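Moving the apartment's worth of books

We moved to Prandville in April, and I said I would write up how the books went, as two people asked. I'm not a collector. I just never got rid of anything, and after nineteen years in the same apartment that adds up.

Before we packed I went through the shelves and typed every title into a spreadsheet. It came to 2,354. My plan was to get it under 2,000. I spent most of a month on this in the evenings and gave away 140 books, mostly old travel guides and a run of tax handbooks. That was as far as I got. Pankaj Ahuja took the cookbooks and then gave four of them back.

The moving company quoted by volume and charged extra for anything over 62 pounds. If you have never packed books, the mistake is to use large boxes. A large box full of hardcovers can't be lifted by one person and the bottom will go. I used small ones, the 1.5 cubic foot size, and filled them no more than two thirds with books. Sweaters and towels went on top. The movers liked this. Bronwyn Whitcombe, who has moved five times, told me to put the books in spine down, and I did that with the hardcovers. The paperbacks I laid flat in stacks.

I labeled each box on two sides and the top with the shelf it came from. Shelf 3, left, and so on. I thought this was clever. The new place doesn't have the same shelves, so "Shelf 3, left" meant nothing to anyone by the time we were unpacking. Next time I would write what is in the box. History. Poetry. Things Liên lent me.

On that subject, I found eleven books belonging to Liên Phùng, going back to when we shared an office. She had forgotten all of them except a Vietnamese grammar by somebody named Đỗ, which she had bought twice more in the meantime.

Unpacking took longer than packing. I did a box or two after dinner and let the rest sit in the hallway. The rule we agreed on was that a box had to be emptied completely before another one was opened, and I broke it the first night.

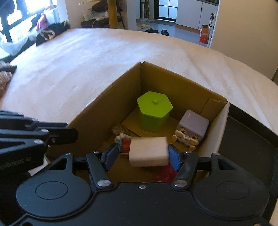
One small block, lots of box.

The shelves themselves are a mix. Two came with us, and the tall one in the back room was built by Maarten Segers, who lives downstairs and had the lumber already. He made the spacing ten inches, which fits nearly everything I own except the atlases. Those are lying on their sides on the bottom.

I haven't put things in order yet. Tsegereda thinks I should sort by author and be done with it. I have started by subject and I can already see the trouble, because I have three shelves of "other."

There are still some boxes left, all paperbacks. I've also kept the flattened cartons behind the door in case anyone nearby is moving and wants them. They're the small size and most have only been used once. Leave a comment if you can pick them up.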